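Plumau Wire Shelving Unit, Black

Freestanding open shelving for storage rooms, utility rooms and offices. The shelves are black metal wire grids with a raised lip along the edges, which keeps baskets and small packages from sliding off. Wall outlets behind the unit stay reachable through the wires.

Finish: black
Shelf type: open wire grid, raised lip
Assembly time: 30 minutes
Persons required for assembly: 2
Warranty: 19 months
Returns: 14 days, unused, in original carton

Suitable floors: concrete, tile, wood, low-pile carpet. On carpet tile, keep the posts clear of the seams and check level again after loading.

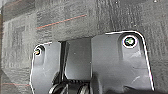
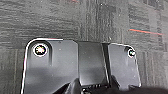
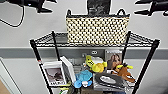

Gray carpet in the first two views; black wire unit with woven basket on the top shelf in the last.

Loading

Place heavy items on the lowest shelf. Loose items should go in a basket or bin with a flat base. Narrow feet can drop between the wires; use the Famutel shelf liner (sold separately) under such items. Do not hang loads from the lip.

Care

Wipe with a damp cloth and dry at once. Do not use abrasive pads or chlorine cleaners. Vacuum carpet under the unit with the shelves unloaded.

Supply

Stocked at the Boselthorpe warehouse and shipped flat. Baskets are not included. For replacement posts and clips, see Kinyua spare parts.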